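Keane Under-Cabinet Light Bar, 24 Inch: Review After a Summer of Use
9/18/26

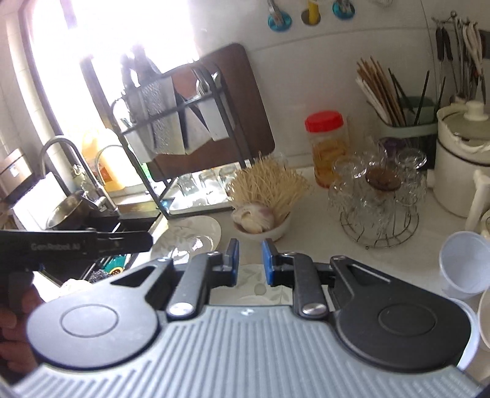
I bought two of these light bars in the spring to replace a pair of old fluorescent tubes that had started to buzz. They cost $80 each, and a linking cable was another $11. The box includes the bar, a plug-in power supply, four clips, screws, and a paper template for marking the holes.

I looked at two others first. The Palora was cheaper, but it comes only in 12-inch lengths, and I did not want four pieces and three joints under one row of cabinets. The Hevon had good reviews and is battery powered. I've had enough of recharging things, so that one was out.

Installation

The template is accurate. Tape it up, drill through the marks, screw in the clips, and the bar snaps in place. The screws supplied are a little long for cabinets with thin bottoms. Mine would have come through into the plate shelf, so I bought shorter ones at the hardware store. The whole job took an evening, and most of that was getting the old fixtures out and filling the holes they left.

The power cord is white and 60 inches long. It reached the outlet behind the toaster with some to spare. I ran it along the back lip of the cabinet with adhesive cord clips bought separately. Keane should put a few of those in the box.

Light

Each bar is rated at 600 lumens on the highest setting. For chopping and reading recipes I use the middle setting, and the high one mostly for cleaning. Color temperature is set with a small slide switch on the end of the bar, with warm, neutral and cool positions. I tried cool for a week and it made the kitchen look like a dentist's office. Neutral is good for work. I leave it there.

The cover is frosted, and on a matte counter you won't see separate dots. On a polished surface you will see a soft line of reflection, more so if you sit down near it. I had the same thing with the tubes.

There is no flicker that I can see, and no buzz at any setting, which was the reason for the whole project.

Controls

The touch button is on the underside at the right end. It works with dry fingers and is fussy with wet ones. One tap is on or off, and holding it cycles the brightness. It remembers the last setting after being switched off at the button, but not after a power cut. If you plug the bars into a switched outlet they come back on at full brightness every time. The manual mentions this on the last page, in small type.

Heat and cleaning

After three hours the bar is warm to the touch, no more. Grease does settle on the cover if it is near the stove. A damp cloth and dish soap takes it off – skip anything abrasive, since the cover scratches easily. I have one scratch already, from a pan lid.

Problems

One clip cracked when I took a bar down to paint. Keane sells replacements in packs of four for $6, plus shipping. Mine came in nine days.

I would buy them again at this price. Four stars out of five, with one off for the button and the missing cord clips.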